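Stand: 15. August 2022, gilt für alle Zweiarmplätze mit Drorell-Armen und Ngata-Greifern

# Greifer öffnet unter Last: Eingrenzen und Beheben

## Fehlerbild

Der Greifer hält ein Objekt, der Arm fährt an, und während der Bewegung geben die Finger nach. Das Objekt rutscht oder fällt. Im Perow-Log steht an dieser Stelle entweder `GRIP_TIMEOUT` oder gar nichts. Der Arm selbst läuft weiter, der Ablauf wird ohne Meldung am Bedienplatz fortgesetzt.

Aufgefallen ist der Fehler an Platz Tendik, als beim Absetzen einer Schale der rechte Greifer zu früh öffnete. Zunächst wurde die Haltekraft verdächtigt und heraufgesetzt, was das Fehlerbild nur seltener machte. Ursache war ein Wackelkontakt in der Greiferleitung am Handgelenk: Die Verbindung bricht kurz ab, der Greiferregler erhält keinen Sollwert mehr und fällt nach 900 ms in den Zustand »kraftlos«.

## Sicherheit

- Vor jedem Eingriff am Handgelenk Not-Halt betätigen und den Netzschalter des betroffenen Arms ausschalten. Der Software-Stopp in Perow genügt nicht.
- Arme ohne Bremse sacken beim Abschalten ab. Arm vorher in die Ruhelage fahren oder von einer zweiten Person stützen lassen.
- Solange der Fehler nicht behoben ist, keine Gläser, Messer oder gefüllten Gefäße greifen.
- Keine Hand zwischen die Finger. Beim Wiederanlauf fährt der Greifer seine Endlagen an, und zwar mit voller Geschwindigkeit.

## Eingrenzen

1. Log des letzten Laufs sichern, bevor Perow neu gestartet wird. Der Ringpuffer wird beim Start überschrieben.
2. Im Log nach `GRIP_TIMEOUT` suchen und den Zeitstempel mit der Stellung von Achse 6 vergleichen. Häufen sich die Einträge bei einer bestimmten Drehstellung, liegt der Fehler mit hoher Wahrscheinlichkeit in der Leitung.
3. Greifer im Handbetrieb auf einen Schaumstoffblock schließen. Achse 6 langsam von Anschlag zu Anschlag fahren, dabei die Anzeige »Bus-Fehler« beobachten.
4. Steigt der Zähler nicht, den Versuch mit Achse 5 wiederholen, danach mit beiden Achsen zugleich.
5. Bleibt der Zähler auch dann stehen, Greifer der linken und rechten Seite tauschen. Wandert der Fehler mit, ist der Greifer defekt und geht an die Werkstatt – weiter mit dieser Anleitung ist dann zwecklos.

Einträge ohne `GRIP_TIMEOUT` kommen vor, wenn die Unterbrechung genau in einen Neuaufbau der Verbindung fällt. Kylie Whitcombe hat dafür ein Skript abgelegt (`bus_gap.py`), das Lücken in den Telegrammen ab 40 ms ausgibt.

## Beheben

1. Arm in Ruhelage fahren, ausschalten, gegen Wiedereinschalten sichern.
2. Kabelbinder am Handgelenk lösen. Leitung auf Knickstellen und gequetschten Mantel prüfen. Geflickte Leitungen werden ersetzt.
3. Stecker ziehen, Kontakte ansehen, neue Leitung aufstecken und verriegeln. Die Verriegelung rastet hörbar ein.
4. Schlaufe so legen, dass die Leitung bei Vollausschlag von Achse 6 noch Spiel hat. Zugentlastung am Unterarm setzen, nie am Steckergehäuse.
5. Haltekraft auf den Wert im Platzblatt zurückstellen, falls sie während der Fehlersuche geändert wurde.
6. Einschalten, Greifer referenzieren. Fingerabstand in geschlossener Stellung kontrollieren, zulässig sind höchstens 2 mm.

## Probelauf mit der Tablettaufgabe

Freigegeben wird erst nach 50 fehlerfreien Zyklen. Als Aufgabe dient das Tablett, da dort beide Handgelenke weit gedreht werden und die Leitung an der kritischen Stelle arbeitet. Während der ersten Zyklen bleibt eine Person am Not-Halt. Zu beachten ist vor allem die Phase, in der der rechte Greifer über dem Tablett steht und nach unten fährt. 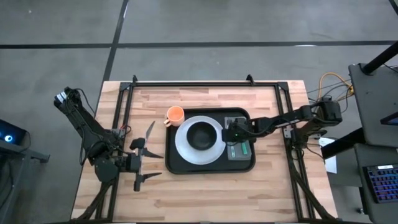
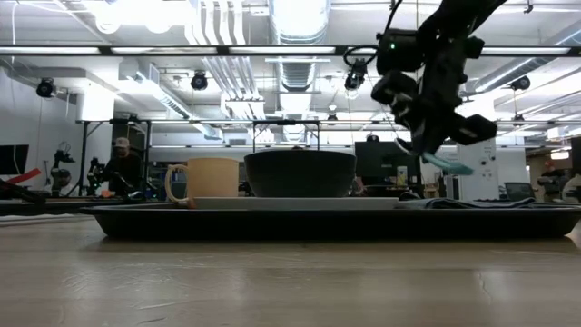 Tablett mit Schale und Tasse, ein Greifer über der rechten Seite.

## Nachbereitung

- Fehlerzähler in Perow ablesen und mit Platznummer ins Wartungsblatt eintragen.
- Ausgebaute Leitung beschriften und an Bevan Fairweather geben, auch wenn äußerlich nichts zu sehen ist.
- Aufnahmen aus dem Zeitraum zwischen erstem Logeintrag und Reparatur als »fehlerhaft« markieren.
- Nächste Sichtprüfung der Greiferleitungen an allen Plätzen: Dezember.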